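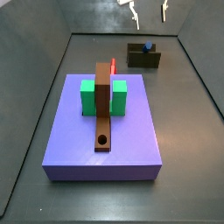
Stop selling it until you know why it let go, Wilma Swanson told us on the phone in June, and she wanted that in writing the same afternoon. She got it. What follows is the public version.

FOR IMMEDIATE RELEASE

Tekthorpe pauses shipments of Odden training cell after gripper release fault

TURKULOW — Tekthorpe is pausing all shipments of the Odden tabletop cell and asking every current user to stop unattended running, effective now. The gripper can open without a command when the controller comes back from a short pause. Whatever it's holding drops. No injuries reported. One cracked fixture, one chipped fingertip, and a good deal of lost time.

Supervised running is still OK with the guard closed and the interim settings below. If you can't apply the settings, power the cell down and leave it down.

What happened

The fault turned up at our Turkulow shop during a long repeat test. The job was a simple one. Pick up the small blue hex piece from the slotted holder at the back, carry it forward over the big blue box, lower it at the round hole in the brown bar, let go, go back. We ran 200 cycles overnight with nobody standing at the cell, which we will not be doing again for a while.

The log in the morning showed 198 good cycles. On the other two the fingers opened early, in mid-air, with the arm still traveling. The first drop landed flat on the floor of the enclosure and the cell just carried on. The second hit the edge of the bar and bounced against the wall. Nothing stopped. That is the part we are most unhappy about. A dropped piece should halt the program and this one didn't.

Our first guess was worn fingertips. Wrong. We swapped them and got the same thing. Second guess was a loose cable at the wrist, and we lost most of a morning on that one too.

The cause, as far as we know it

Whenever the cell pauses (somebody touches the guard switch, or the vision check asks for another look) the controller saves the state of the gripper and then restores it. If the pause ends while the save is still being written, the controller reads back an old value. Sometimes the old value is "open." So it opens.

The missing halt is a seperate bug. The check for "am I still holding something" was switched off during the same short window, so that a pause wouldn't trigger false alarms. Our decision, made last year, and a bad one. Nobody outside Tekthorpe asked for it.

We can now make the fault happen on purpose by tapping the guard switch at the right moment. We have not yet proved that this explains every early release that users have told us about. Still looking.

Who is affected

All Odden cells on the current controller software. Older cells that were never updated don't have the save-and-restore step and don't show the fault in our tests. Please do not update them right now. Cells fitted with the Pillay hand controller are affected the same as the rest — the Pillay add-on neither causes the problem nor protects you from it.

We know of 6 sites that have seen at least one early release. All have been called. If you've seen one and we haven't called, we don't know about it, so please tell us.

What to do today

Turn off automatic resume. It's in the Run menu under Pauses. With it off, the cell waits for a person to press Start after any stop.

After any pause, wait up to 30 seconds before pressing Start. The status light settles to steady when the save is finished. Don't go by the sound of the fans, as one of us did.

Keep the guard closed the whole time the arm is powered. Do not reach in to catch or straighten a piece. Power off first, then reach.

Nothing heavy, sharp, hot or breakable in the gripper until the fix is out. Light practice pieces only.

If a piece drops, save the log before restarting. The log gets overwritten on restart and we really need those files. Copy it from the Logs page, note roughly what the cell was doing, send both.

What we are doing

A software fix is written and being tested. It makes the controller finish the save before it will accept a resume, and it keeps the grip check on at all times, pauses included. Expect more false alarms at first. We'd take those over a part on the floor.

The fix goes out once it has passed a supervised run with forced pauses at every stage of the pick, the carry and the release. No date yet, and please don't hold our sales people to any date they may have mentioned. Orders already placed stay in line. Anybody who wants to cancel can cancel, full refund, no form to fill in, just write to us.

Fixtures and fingertips damaged by an early release will be replaced free. Send a photo of the damage and the serial number on the back of the controller.

"We had a log line for this in the spring and read it as noise," said Magnus Lindsay of Tekthorpe. "I read it as noise, I should say. It went into a list of things to get to. The overnight run is what moved it up the list, and it should of been moved up before that."

Lindsay said the company will also go back through other log lines that were set aside in the same way. Results of that to be posted on the Odden support page, good or bad.

Swanson's full list of questions, with our answers, is going on the same page. A few answers are short. Two say "don't know yet." We'll fill them in as we go and mark what changed.

Contact

Users: Odden support desk, Tekthorpe, Turkulow. Put "early release" in the subject line and it goes to the top of the pile.

Press: ask for Magnus Lindsay. Mornings are better, he's at the test cell most afternoons with his phone off.

An updated notice will replace this one when the fix is ready. Until then the settings above stay in force for all affected cells.

###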